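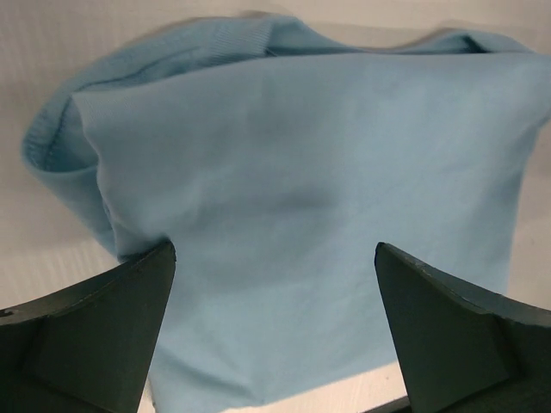 Pale blue top, bunched up in a loose mound.

How to fold a sweatshirt (and which tips to ignore)

By Serena Pagano

I have read a lot of folding advice and I trust very little of it. Most of it promises that a drawer will stay tidy for good. Mine lasts until I'm looking for something in a hurry. Still, thick tops do take up less room folded than stuffed in, so here is the method I've kept.

You need a clear, flat surface bigger than the top with its arms out. A bed will do, although a soft mattress makes the edges wander.

1. Find the ribbed bands first. On a bunched-up top they're the easiest parts to spot, and once you have hold of one you can work out which way the rest goes. Unroll any band that has curled over on itself.

2. Lay the top face down and smooth it from the middle outwards with flat hands. Some people say to snap it in the air first. I've tried both and can't see any difference on fuzzy cotton.

3. Fold one side in by a third, then lay the sleeve straight down the back. Do the same on the other side. If the sleeve is longer than the body, turn the cuff up.

4. Fold the hem up to just below the neck, then fold once more. Thin tops will take a third fold. Thick ones spring open, whatever the videos show.

5. Press down with your palm and turn it over.

Do you need a folding board? I bought the Tipoki one and used it for 2 weeks. It made very even rectangles and it was slower than my hands. The Troline drawer dividers were more use, but only in a deep drawer — in a shallow one they catch on the runners above.

As for rolling, it's fine for a suitcase. In a drawer my rolled sweatshirts come undone by the next morning, and the ribbing at the hem goes wavy. Faint creases from folding drop out with wear, so I wouldn't bother ironing them.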